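Arkico Refurbished Desktop, Board and Drive Bundle: Review

5 Jul 2023

Arkico sells off-lease desktops with the memory and operating system removed. I paid 225 dollars for one, intending to use it as a small file server. The listing gives the power supply rating as 400 watts and the warranty as 70 days. It says very little about the inside of the case, so most of this review covers that.

Layout

The motherboard is green, with the processor held under a metal retention bracket and lever. Two black RAM slots run below the socket. The hard drive sits in a metal cage and is fitted with a blue plastic caddy, so swapping it needs no screwdriver. I had the old drive out and back in within a minute. Perforated vents in the floor of the chassis sit below the cage.

Cabling is the weak point. Two thick black cables arch over the red, yellow and orange power wires, and a single white zip tie does most of the tidying at that spot. The light blue SATA cable takes its own route down the middle. Anyone adding a second drive should plan the routing first.

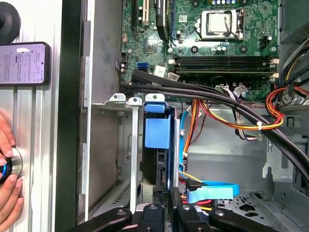 Memory and storage

I installed a matched pair of Talukder modules. Both seated with firm, even pressure, and the machine passed a full overnight memory test. The supplied drive reported no reallocated sectors. Its sequential read speed fell off toward the inner tracks, as expected of a mechanical disk. I have since moved it to backup duty.

Noise and heat

Idle noise is low. Under sustained load the fan ramps in coarse steps that are audible from the next desk. Processor temperature settled 9 degrees lower after I replaced the thermal paste with Forkon compound. The original paste was dry and came off in flakes.

Verdict

Sound hardware at a fair price, with untidy wiring and old paste. Recommended for light server use. Not recommended for a graphics card of any size.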